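面包屑：首页 > 博客 > 技术笔记 > 医疗信息化

危机评估表单的离线化：儿少精神科急诊分诊站改造记录

分类：医疗信息化　标签：急诊分诊、儿少心理、表单设计、离线同步

这篇记录我在 Andham 参与的一次小改造，对象是急诊区里供儿童青少年心理危机评估使用的分诊站。系统本身不复杂，两台终端，一个本地缓存服务，上游接医院的主病历系统 Lellent。写下来主要是给自己备查，也给做类似对接的同行一个参照。临床判断的部分由精神科和急诊护理负责，我只写数据和流程这一侧。

一、原有流程

患儿到达急诊后，分诊护士先做常规分诊，包括生命体征、主诉、过敏史。主诉涉及自伤、自杀意念、急性焦虑、严重攻击行为或进食问题时，转入心理危机评估分支，由危机团队的值班人员在单独的房间里完成结构化访谈。访谈表分为家长部分和本人部分，十二岁以上的患儿原则上单独作答。

问题出在网络。评估室在旧楼一侧，无线信号差，有线口只有一个。表单是网页形式，每翻一页向服务器提交一次。连接中断时页面不报错，只是停在原地，等到超时再跳回登录页，前面填的内容全部丢失。对于刚刚讲完一遍自己处境的孩子，让他再讲一遍是不可接受的。护理那边的应对办法是先用纸记，事后补录。补录的时间戳落在访谈结束之后，统计等候时长时就对不上。

我拉了五月份的记录，危机评估分支共 263 条，其中 261 条能和纸质表一一对应。剩下 2 条只有系统条目，没有纸表，查下来是同一位患儿在超时后被重复建档，评估内容为空。合并流程走完之后，这两条作废。

二、改造思路

没有换网络。施工涉及旧楼吊顶，周期太长，和急诊的运行冲突。最后定的方案是在评估室终端上跑一个本地缓存服务，用的是 Uzor 的同步组件。表单改为整份加载，逐字段写入本地，连接可用时再分批推送到 Lellent。

几个技术约束：

1. 本地数据必须加密，密钥不落盘。终端断电后重新登录，由服务端下发会话密钥解锁未推送的数据。
2. 未推送的数据在本地最多保留十二小时，超过后锁定，由信息科导出处理。
3. 风险等级字段优先推送，不等整份表单完成。危机团队和急诊医生需要尽早看到这个字段。
4. 时间戳取字段首次写入的时刻，推送时刻另存一列。

第三条讨论得最久。反对意见是部分提交会让下游看到不完整的评估，误以为已经结束。后来在 Lellent 的界面上加了状态标识，分为“进行中”“待签名”“已签名”，风险等级旁边同时显示状态。护理组试用之后没有再提异议。

三、终端硬件

缓存服务对硬件要求很低，沿用了库存的台式机，没有申请新设备。内存按统一规格配，硬盘换成固态，装机和烧录镜像在信息科的工作间完成。

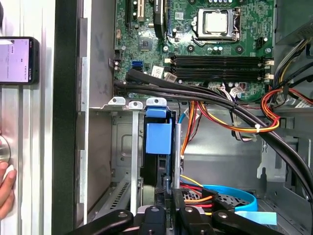 台式机内部，主板与内存插槽

机器装好后做了两轮断网测试。第一轮拔网线，填写整份表单，再接回，检查推送顺序。第二轮在填写过程中反复通断，检查有没有字段被旧值覆盖。第二轮测出一个问题：家长部分和本人部分如果在两台终端上同时打开，后推送的一方会把另一方的空字段一并写上去。原因是推送以整份表单为单位做了合并。改为按字段推送、空值不参与合并之后，问题消失。

机箱固定在桌下的金属托架里，线缆走线槽，外露部分不超过必要长度。评估室对绳索、锐物和可拆卸部件有单独的环境安全要求，所有设备进房间之前要由护理安全员过一遍清单。显示器的底座也因此换成了壁装臂，螺丝用防拆头。这一项比写代码花的时间多。

四、表单本身的调整

借这次机会把表单也理了一遍。改动不大，但对使用的人影响比较明显。

原表单第一页要求填写联系人、监护关系、医保信息，共十几个字段，全部必填。深夜陪同来的不一定是监护人，也可能是老师或者亲戚，卡在这一页的情况很多。现在把行政信息挪到最后，允许留空，由挂号窗口后补。第一页只保留身份核对、陪同人和安全相关的几项。

本人部分的文字由危机团队重新写过。我做的是把每一题的跳过选项放在和其他选项同等的位置，并且在数据里区分“跳过”“未问到”和“不适用”。旧系统里这三种情况都存成空值，后续分析没法用。

自由文本字段取消了字数上限。原来的上限是二百字，超出部分在提交时被截断，界面上没有提示。这个缺陷存在了多久，日志里查不出来。

五、上线后的情况

上线采用并行方式，纸表保留两周。并行期间推送失败只出现过由证书过期引起的那一次，数据在本地完整，续签后自动补推。补录环节取消，等候时长的统计口径改为“到达”至“风险等级首次写入”，和旧口径不可直接比较，报表里做了分段标注。

还有几件事没有处理完：

- Homitz 的排班系统目前不提供接口，值班人员信息要手工维护，交接班时偶尔显示上一班的人。
- 出院后的随访预约还在另一个模块，危机评估里的随访建议不会自动带过去，需要护士抄写一次。
- 多语言版本只做了界面，量表题目的译文要等临床组确认版权和效度，暂时仍由口译协助。

随访这一项优先级最高。患儿离开急诊后的头几天需要有人联系，预约靠抄写，遗漏的风险不应该留给人工。接口文档已经拿到，字段映射写了一半，主要障碍是两个模块对“监护人”的定义不同：一边是法律意义上的监护人，一边是任意紧急联系人。在定义统一之前，我倾向于只传随访建议和时间窗，联系人由随访护士在电话前重新核对。

映射表的草稿放在内部文档库，下一次更新等随访模块联调之后再写。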